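Sim bench notebook, January
Last updated: January, 4:10 pm
Print | E-mail

Trinidad Tejada asked me to write the kitchen rules down properly, so I'm having a go over tea.
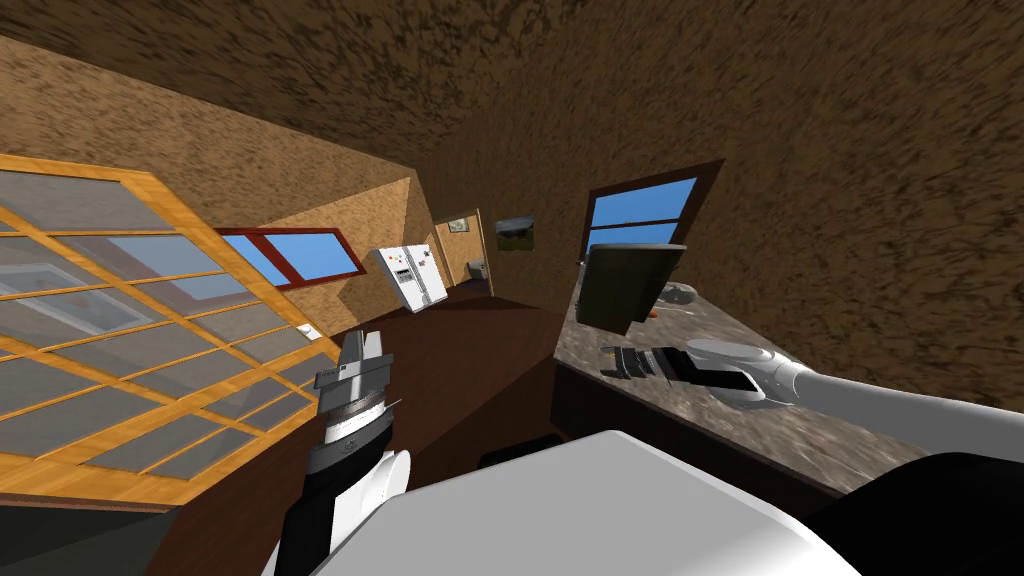 1 min read

Log the seed before you press run, please! We lost 176 episodes of the Omwood set that way (my fault as much as anyone's). Keep both arms in the log, even when only one is working.

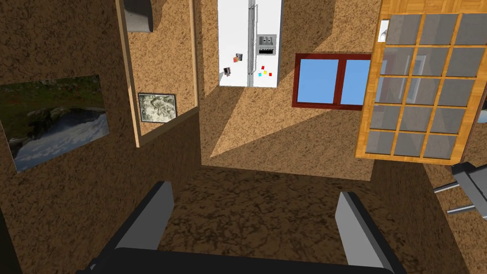
And name the room file in every entry, with the build, so the Casado folks can rerun all 300 without ringing us up.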